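## Bin and Tote Care: Cleaning Sloped-Wall Bins

Gradelow members' newsletter, Thu 14 July

The large gray bins went into general use in December, and most of them now show the same wear pattern. Scuffs build up on the walls, and dust settles into the floor.

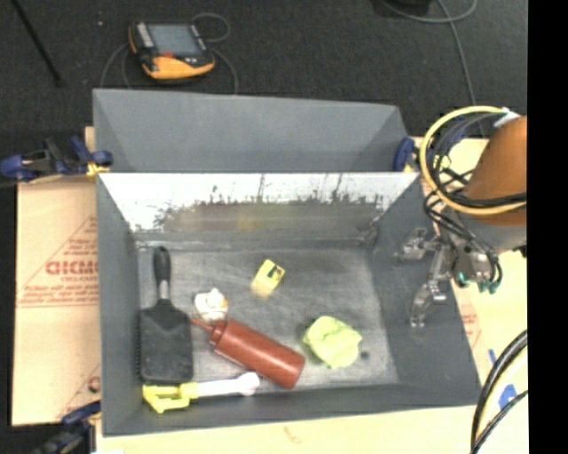
Dust and marks should be treated as separate problems. Dust comes off dry. Marks need water, a mild detergent and some time. Wetting a dusty bin first produces a gray film that dries into the surface texture and takes twice the work to remove.

**Emptying.** Take everything out before cleaning, including small items. Mixed contents such as a hairbrush, a squeeze bottle, a wadded cloth and a toy block each leave something different behind. Bristles hold lint and release it when the brush is moved. Squeeze bottles should be wiped at the nozzle and stored upright in a separate cup. Cloths go to the wash and come back folded. Left crumpled, they collect grit and rub it into the floor.

**Dry pass.** Use a soft hand brush, working from the top of the walls down to the floor. Finish with a vacuum on its lowest setting, crevice nozzle fitted, along the line where walls and floor meet.

**Wet pass.** Mix 2 teaspoons of dish soap into a quart of warm water. Apply with a sponge, leave for 4 minutes, then wipe with a clean damp cloth. Stubborn streaks on pale surfaces respond to a melamine sponge used with light pressure. Margit Engström tested a scouring powder on one of the older bins and does not recommend it. The marks came out, but the treated patch was duller than the area next to it and picked up dirt again within the month.

**Drying.** Stand the bin on its end for at least an hour. Do not stack bins while damp. The sloped walls let them nest closely, and water trapped between two of them will still be there the following week.

**Tabletops.** Wipe the underside of the bin before putting it back on a light-colored table. Most of the gray lines reported on the beige tops came off with plain soapy water. Two did not and have been left alone.

Njål Ljungberg has put a laminated copy of these steps inside the supply cabinet door, along with a sign-off sheet. Please enter the bin number and the method used. The sheet for the last period has 125 entries, and almost half give no method, so it is hard to tell which bins have had the wet pass.

Replacement melamine sponges are on the second shelf. Requests for new bins go to Märta Sjögren. A cracked wall qualifies for replacement, and surface staining does not.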